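The letter from Trenora came in July, and she put it behind the clock for 3 days before she opened it. They wanted the house. The price was fair and the man at Leite said she should take it. 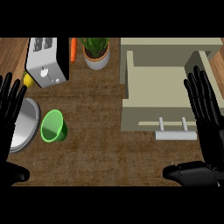
Her sister had lived there for 30 years and had kept every bill. She read them one by one, standing up. The silver toaster was on the counter, with its small white lever, and she thought she might take that and leave the rest. Then she rang Trenora and asked for another month. They gave her a week.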